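Ticket 822 – Button press demo stops mid-sequence
Site: Ovwood open day
Status: Closed
Component: Urnum hand, Ridico arm controller

Reported: During the second visitor session the hand stopped above the button box and the controller logged fault 562 (wrist link timeout). The arm held position. Restart from the panel cleared the fault, but it came back after 8 cycles.

Checked: Supply voltage at the wrist was normal. Joint log clean. Firmware matches the May release. With the arm parked, the link stayed up for the full break between sessions.

Cause: Wrist cable too short on the approach move. The connector was pulled slightly at full bend and the link dropped. The Khamphan demo script uses a steeper approach than our test script – we had not run it on this mount before.

Fix: Cable rerouted with more slack. Approach angle reduced in the script. Timeout left at default. Remaining visitor sessions ran without fault 562.
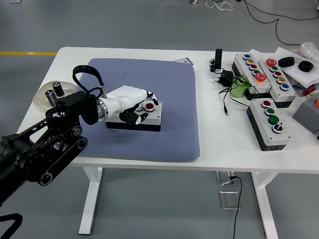
Last modified: September 4, 2024

Demo station with the hand over the button box on the padded mat. The three push-button control stations on the right half of the table are not called by this script.

Follow-up: Add the steep approach to the pre-visit check. Spare wrist cables on order, quantity 2. Reopen this ticket if 562 is logged again with the new routing.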